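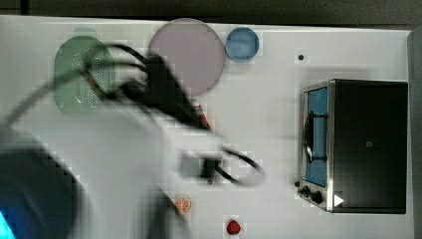

그림 1. 흰 상판 위의 체, 접시, 작은 그릇. 오른쪽은 오븐.

주방 물건의 배치 4강 강의 노트
Zerstead 생활문화원, 206호
2024-04-08

지난 강의에서 찬장 안의 정리를 배웠습니다. 오늘은 찬장 밖, 곧 상판 위를 다룹니다. 찬장은 문을 닫으면 끝나지만 상판은 닫을 수 없습니다. 그래서 저는 이 과목에서 상판에 두 번의 강의를 씁니다. 오늘은 물건의 자리에 대해서, 다음 강의는 물건이 돌아오는 길에 대해서 이야기합니다.

먼저 숙제에 대한 말씀입니다. 여러분이 낸 평면도를 다 읽었습니다. 대체로 잘 그리셨는데 치수가 빠진 것이 많았습니다. 상판의 깊이를 쓰지 않으면 제가 의견을 드릴 수 없습니다. 다시 내실 분은 깊이와 폭을 모두 센티미터로 적어 주십시오. 창문은 그리지 않아도 괜찮지만 콘센트의 자리는 꼭 그려 주십시오.

4.1 세 가지 종류의 물건

우리 교재(Fleury, 제3장)는 상판 위의 물건을 재료별로 나눕니다. 금속, 도자기, 플라스틱, 이런 식입니다. 저는 이 분류를 별로 쓰지 않습니다. 물건을 얼마나 자주 움직이는가, 이것으로 나누는 편이 배치를 생각할 때 더 편리합니다.

가. 붙박이처럼 쓰는 물건. 오븐 토스터, 밥솥, 전기 주전자의 받침. 한번 놓으면 몇 달 동안 그대로 있습니다.

나. 하루에 몇 번 나왔다가 들어가는 물건. 체, 접시, 그릇, 컵, 냄비. 상판이 복잡해 보이는 것은 대부분 이 종류의 탓입니다.

다. 쓰고 없어지는 물건. 과일, 소스, 빵. 과일은 먹으면 없어지고 소스는 병만 남습니다. 병이 남는다는 점 때문에 소스는 나와 다의 중간에 있다고 보아도 됩니다.

그림 1에 가, 나, 다가 모두 있습니다. 오븐은 가, 체와 접시와 작은 그릇은 나, 아래쪽의 오렌지 조각과 딸기는 다입니다. 수업에서 각자 자기 집의 상판을 떠올리고 같은 방법으로 적어 보십시오. 한 물건을 두 종류에 적고 싶을 때가 있을 것입니다. 그때는 지난 일주일을 기준으로 정합니다.

4.2 가 종류부터 놓는다

순서는 가, 나, 다입니다. 제가 처음 배울 때에는 예쁜 그릇부터 놓고 오븐을 남은 곳에 밀어 넣었습니다. 결과는 좋지 않았습니다. 문이 접시 쪽으로 열렸고, 빵을 꺼낼 때마다 접시를 옮겨야 했습니다.

오븐을 놓을 때 확인할 것을 적습니다.

문이 열리는 방향. 문 앞의 자리는 물건을 놓는 자리로 계산하지 않습니다. 도면에는 빗금으로 표시하십시오.
손잡이의 모양. 문이 옆으로 열리는지 아래로 열리는지는 손잡이만 보고 단정하지 말고 설명서를 읽습니다.
조절 단추의 자리. 단추 앞에 키가 큰 것을 두면 매번 팔을 돌려야 합니다.
윗면. 윗면이 평평하면 사람은 꼭 무엇을 올려놓습니다. 올려도 되는지는 제품마다 다르니 역시 설명서를 봅니다.

뒤쪽과 옆쪽의 간격도 설명서의 숫자를 따릅니다. 수업에서 하나의 숫자를 외우게 하지 않는 것은 일부러 그렇게 한 것입니다.

깊이가 70센티미터인 상판이라면 오븐의 앞에도 접시 하나를 놓을 자리가 남는 경우가 있습니다. 그보다 얕은 상판에서는 오븐을 끝으로 보내고, 문을 상판의 긴 쪽으로 향하게 하는 방법을 먼저 시험해 보십시오. 종이를 오븐의 크기로 잘라서 상판에 놓고 움직이면 허리가 아프지 않습니다.

4.3 나 종류: 겹침과 틈

체는 생각보다 자리를 많이 차지합니다. 타원형의 체는 긴 쪽을 상판의 어느 변과 나란히 할지를 정해야 합니다. 저는 긴 쪽을 벽과 나란히 놓는 것을 권합니다. 손잡이처럼 튀어나온 부분이 있으면 그 길이까지 도면에 넣으십시오. 숙제에서 이 부분을 빼고 그린 분이 많았습니다.

접시와 그릇의 사이는 틈을 둡니다. 그림 1의 접시와 파란 그릇은 거의 닿아 있습니다. 이렇게 놓으면 보기에는 모여 있어서 깔끔한데, 그릇을 급하게 들 때 접시의 가장자리를 건드리기 쉽습니다. 손가락이 들어갈 만큼의 틈이면 충분합니다. 한편 틈을 너무 크게 하면 그 사이에 다른 것이 들어옵니다. 열쇠, 영수증, 고무줄 같은 것입니다.

컵은 손잡이의 방향을 정해 둡니다. 오른손을 쓰는 사람이 혼자 사는 집이면 쉬운 문제이고, 가족의 쓰는 손이 서로 다르면 의논이 필요합니다. 용량도 같이 적으십시오. 400밀리리터의 머그잔과 작은 컵은 같은 '컵'이라는 말로 쓰지만 선반에서 필요한 높이가 다릅니다.

색에 대해서는 짧게만 말합니다. 연한 초록, 연한 보라, 하늘색처럼 흐린 색의 식기는 흰 상판 위에서 서로 잘 어울립니다. 다만 그 안에 빨간 것이 하나 있으면 눈이 먼저 그쪽으로 갑니다. 소스 병이나 과일을 어디에 둘 것인가는 그래서 보기의 문제이기도 합니다.

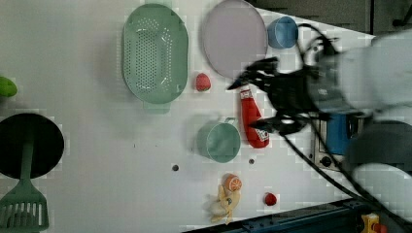
Dagmar Zelenák은 이 대목의 초고를 읽고 다음과 같은 의견을 보내 주었습니다. "자주 움직이는 물건에 고정된 자리를 주라는 말은 이해합니다. 하지만 우리 집에서는 체의 자리가 아침과 저녁에 다릅니다. 아침에는 과일을 씻고 저녁에는 국수를 건지니까요. 자리를 하나만 정하라고 하면 저는 저녁마다 규칙을 어기는 사람이 됩니다."

좋은 지적이라고 생각해서 규칙을 조금 고쳤습니다. 나 종류의 물건은 자리를 두 개까지 가질 수 있습니다. 대신 도면에 두 자리를 다 그리고, 어느 때의 자리인지 옆에 씁니다. 세 개부터는 자리라고 부르지 않겠습니다.

4.4 다 종류: 병, 통, 과일

소스 병은 세워서 둡니다. 뚜껑이 아래로 가는 병도 있으니 만든 사람이 정한 방향을 따르면 됩니다. 그림 2의 케첩 병은 옆으로 누워 있습니다. 둥근 병이 누우면 구르는 길이 생기고, 그 길에 있는 것이 모두 위험해집니다. 토론 문제: 컵이나 접시가 가까이에 있을 때와 멀리 있을 때, 여러분은 무엇부터 옮기겠습니까? 병을 세우는 것이 먼저라고 답하는 분이 많을 텐데, 손이 하나밖에 비어 있지 않은 경우도 생각해 보십시오.

과일은 그릇에 담습니다. 딸기 하나, 오렌지 한 조각처럼 작은 것을 상판에 그대로 놓으면 행주에 쓸려서 떨어집니다. 수업의 연습에서는 장난감 과일을 써도 됩니다. 무르지 않아서 여러 조가 차례로 쓸 수 있습니다. 그러나 크기가 진짜와 다를 수 있으니, 도면에는 진짜 과일의 크기를 적으십시오.

종이 상자에 든 식품은 글자가 있는 면을 앞으로 향하게 합니다. 눕혀서 쌓으면 날짜를 읽기 어렵습니다.

4.5 실습: 바꾸어 놓기

두 사람이 한 조가 됩니다. Faltovum 연습판을 쓰는 조는 칸의 선을 무시해도 좋습니다. 선이 좀 촘촘해서 초보자는 선에 맞추느라 생각을 못 합니다.

첫째 사람이 물건을 놓습니다. 체, 접시, 작은 컵, 머그잔, 팬, 병, 과일 중에서 고릅니다.
둘째 사람은 보고만 있다가, 물건의 자리를 종이에 그립니다.
첫째 사람이 뒤를 돌아보고 있는 동안 둘째 사람이 2개를 옮깁니다.
첫째 사람은 무엇이 옮겨졌는지, 그리고 옮긴 자리가 전보다 나은지 말합니다.

마지막 단계가 이 실습의 목적입니다. 옮겨진 물건을 맞히는 것에서 멈추는 조가 매년 있습니다. 나은지 나쁜지를 말할 때에는 '예쁘다'라는 낱말을 쓰지 않기로 합니다. 손이 가는 거리, 부딪칠 수 있는 물건, 닦기 쉬운 정도로 설명해 주십시오.

팬을 고른 조는 한 가지를 더 확인합니다. 팬은 손잡이 때문에 놓는 자리보다 지나가는 자리가 더 큽니다.
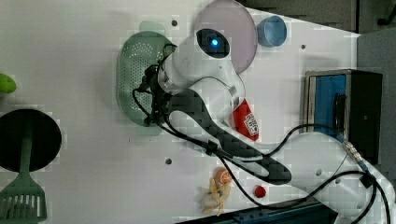
손잡이가 상판의 바깥으로 나가면 옷에 걸리기 쉬우므로, 손잡이는 벽 쪽이나 옆쪽으로 돌려 놓습니다. 벽 쪽으로 돌릴 때는 팬의 뒤에 있는 물건을 먼저 치워야 합니다. 이 순서를 거꾸로 하면 팬을 든 채로 다른 손으로 컵을 치우게 되고, 대개 컵이 넘어집니다.

실습이 끝난 조는 부엌과 관계가 없는 물건이 상판에 왔을 때의 처리도 의논해 보십시오. 아이가 있는 집에서는 인형과 공이 밥 먹는 자리까지 옵니다. 저는 작은 바구니 하나를 상판의 옆에 두고 그쪽으로 모으는 방법을 씁니다. 바구니를 상판의 위에 두면 바구니가 가 종류의 물건이 되어 버립니다. 우리 집에서 그런 일이 있었고, 지금은 바구니를 의자 위에 둡니다.

4.6 닦는 순서

안쪽에서 바깥쪽으로, 곧 벽에서 사람 쪽으로 닦습니다. 나와 다의 물건을 한쪽으로 모으고 빈 절반을 닦은 다음, 물건을 옮겨서 다른 절반을 닦습니다. 가의 물건은 들지 않고 둘레만 닦습니다. 일주일에 한 번은 밑도 닦습니다.

상판에 작은 구멍이 있으면 그 위에 젖은 것을 올리지 않습니다. 구멍의 가장자리로 물이 들어가면 재료에 따라서 부풀 수 있습니다. 구멍을 막는 마개의 크기를 모르는 분은 지름을 재어서 저에게 알려 주십시오. Ralleck 자재점에 몇 가지 크기가 있습니다.

흰 상판은 얼룩이 빨리 보입니다. 수강생 중에 이것을 단점이라고 쓴 분이 있었는데 저는 반대로 생각합니다. 보이니까 바로 닦게 됩니다. 어두운 상판에서는 저녁의 불빛을 옆에서 비추어 보아야 합니다.

4.7 용어

상판: 조리대나 탁자의 윗면. 이 과목에서는 두 가지를 구별하지 않습니다.
체: 구멍이 있어서 물을 빼는 그릇. 지역과 집에 따라 채반, 소쿠리라고도 부릅니다. 만드는 재료에 따라 낱말을 나누는 분도 있으나 도면에는 '체'로 통일합니다.
여유 자리: 문이나 손잡이가 움직이기 위해 비워 두는 면. 빗금.
돌아오는 길: 쓴 물건이 다시 자기 자리로 가는 경로. 5강에서 다룹니다.

4.8 다음 시간까지

자기 집 상판의 도면 한 장. 축척은 자유이지만 종이의 구석에 꼭 쓸 것.
가, 나, 다의 목록. 물건의 이름 옆에 마지막으로 쓴 때를 적을 것.
자리가 두 개인 물건은 두 색의 연필로 표시할 것.
교재 제3장의 뒷부분. 앞부분의 재료 분류는 읽기만 하면 됩니다.

6월의 마지막 발표에서는 이 도면을 고친 것과 나란히 보여 드려야 합니다. 그러니 첫 도면을 버리지 마십시오. 지우개로 지우지 말고 새 종이에 그리시면 좋겠습니다. 연습용 물건은 206호의 아래 칸 서랍에 있고, 빌려 간 분은 서랍 안의 공책에 이름을 써 주십시오.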